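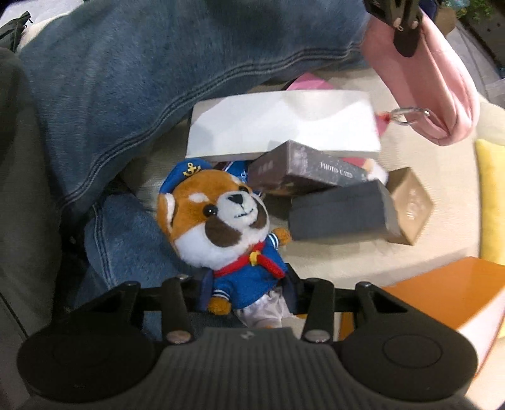 Boonsong Thongdee says a soft toy isn't properly yours until you've decided where it sleeps. I asked him what he meant and he said, well, think about it, you wouldn't bring a puppy home and leave it in the carrier bag. So that's where I'm going to start, with where toys live, and then I'll get on to what they're made of, which is my favourite bit.

My collection lives on the sofa. It's supposed to live on a shelf, but whenever I get the boxes out to sort them I need somewhere soft to spread everything, and then it's teatime and they're all still there! The sailor is the one I pick up first. He has an orange-brown head and a white face, and I've never made up my mind whether he's a red panda or a fox. My niece in Prurcombe says fox. I call him Ulo, so it doesn't matter.

What is a red panda, then?

A red panda is a real animal, and it isn't very closely related to the big black and white panda at all. It lives in mountain forests in Asia, it's a bit bigger than a pet cat, and it eats a LOT of bamboo. It has a stripy tail that it can wrap round itself when it's cold. Foxes are part of the dog family. They both have reddish fur and pointy ears, so toy makers (and nieces) can get them in a muddle.

Why does he look like a sailor?

Look at the clothes. Sailors in lots of navies used to wear a loose blue top with a wide collar, and a scarf tied at the front. Ulo has a blue top with white trim, a red neckerchief and a cap with a gold anchor on it. An anchor is the heavy metal hook a ship drops to stop it drifting away. His neckerchief is held together with a little yellow toggle. If you're in Cubs or Brownies you may know someone who has something like that on their scarf.

How is a soft toy made?

First somebody draws it. Then they make a pattern, and that's the clever part - a pattern is a set of flat shapes that turn into a round animal once they're sewn together. Try peeling a satsuma in one piece and laying the peel flat on the table. That's a pattern for a satsuma!

The pieces are cut out and sewn inside out, with a gap left open. Then the whole thing is turned the right way round through the gap, a bit like a sock, and stuffed. Most stuffing is polyester, a fluffy sort of plastic thread. The nose might be stitched on with thick black thread, like Ulo's. His eyes are two black beads. Beady eyes are lovely, but toys for babies often have sewn eyes instead so there's nothing to pull off and swallow.

And the boxes?

Keep them if you've got room. I keep my photo cards in one too. A photo card is a small picture printed on stiff card, and people collect them and swap them, just as my brother and I swapped football stickers. Keep cards flat and out of the sun, or the colours fade.

If your toy gets grubby, ask a grown-up before it goes anywhere near the washing machine. I wipe mine with a damp cloth, and the clothes come off first if they'll come off.

Comments (3)

Jaidee: Definitely a fox. My little boy wants to know if the cap comes off?

Gran in Breltdale: We did the satsuma and it worked on the second go. We ate the first one.

Jaidee: He has now asked me what stripy tails are for. Back to the library we go!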